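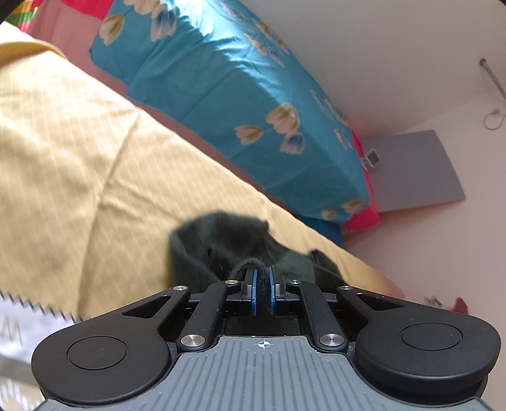
I've spent most of October teaching a robot to fold laundry with the Vustix hand gripper, and I'm having more fun than I expected from a job that is mostly picking up clothes. If you haven't used one of these, you hold the gripper in your own hand, do the chore yourself, and the recording goes off to train an arm that wears the same fingers. The part that won me over is the fingertips. Those blue pads will close on a fuzzy little loop of cloth, the kind that stands up when a garment gets dropped in a heap, and to my hand it feels close to pinching it with a thumb and finger. My old gripper had bare hard tips, and with anything soft I'd get two tries of nothing and then half the bedspread.

## What I used it for

My setup is a small one. I have a Kuhlmann arm in the workshop in Skoltthorpe, a closet full of clothes, and a bed, which is still the best folding table I own. The plan was one task: take a garment, spread it flat, bring the sleeves in, fold it up from the hem. I started with T-shirts and moved on to sweaters once my wrist had learned the trigger.

I recorded 168 folds that I kept. I threw out plenty more, mostly from the first few evenings, when I kept rushing. (Slow down! Whatever speed you think is slow, go slower than that.) A clean sweater fold takes me 44 seconds with the gripper. By hand I could do it in a fraction of that, but my hands aren't what the arm has to copy.

## In the hand

The weight is good. It sits back toward the palm, so the front end doesn't droop when you reach across a bed, and the ribs on the gray body help me keep track of how it's turned without looking down. The linkage moves smoothly and I haven't had to tighten any of the pivot screws. Squeeze gently and the fingers close gently - that sounds like a small thing until you've used a trigger that only knows open and shut.
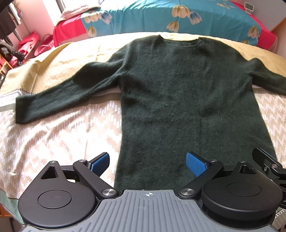

Knits are where I'd tell anyone to start judging a gripper like this. A T-shirt forgives you. A fuzzy sweater has thickness, it grabs at the sheet under it, and the sleeve you just laid down wants to come along when you lift the other one. With the Vustix I could catch a ribbed cuff by its edge, carry it over, and let go without the pads dragging it back. The fine grid on the pads seems to be the right amount of rough. Lint does collect in it, so I wipe them with a damp cloth every so often.

The view from the built-in camera is wide, and that matters more than I knew. You get the fingers, the garment, and a good part of the room in one shot, so the model can see where the neckline is even while the fingers are busy down at the hem. On the other hand, it also sees your room. I've stopped caring what's on the shelf, but if you're tidy by nature, be ready to feel judged by your own training data.

## What bugs me

- **The body hides the near end of things.** When a sweater is laid out with the hem toward you, the gripper covers that hem in the recording. I now back up for a moment before each fold to give the camera a look.
- **Quick moves smear.** Swing over the bed too fast in evening light and the footage blurs. A brighter lamp fixed most of it.
- **The strap.** It's stiff, it squeaks, and I replaced it with one off an old camera bag.
- **The export tool.** It works, but it names every session with a long string and won't let you change it until the upload finishes. I use the Vandthorpe plug-in for sorting and it saves me a lot of swearing.

Si-woo Yoon lent me a remote-control rig for a weekend so I could compare the two. With the rig you steer the real arm from a pair of handles, and you do learn fast what the arm can't reach. I liked that. But I'd get through a handful of folds and want to lie down, and with the hand gripper I can do a whole stack while the radio's on. For tight jobs near hard edges I'd still take the rig. For cloth, give me the thing I can hold. 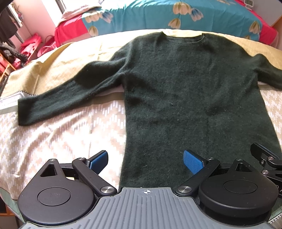

*Sweater spread flat, sleeves out to the sides, fingers open just above it.*

## Does the arm learn anything from it?

Yes! T-shirts came along nicely, and I whooped out loud the first time the Kuhlmann tucked a sleeve in without a wobble. Sweaters are harder. It gets the first sleeve well, then sometimes grips too deep on the second and picks up the front of the body along with it. I think that's down to my recordings, which are heavy on neat starts and light on messy ones, so my next batch will begin from crumpled piles. I want to reach 500 folds before I change anything else.

I'd buy it again, squeaky strap and all. If you mostly work with boxes and bottles you may not need pads this soft, and a cheaper gripper would do. For anybody working with clothes, bedding or towels, try to borrow one for an evening and take your fuzziest sweater with you.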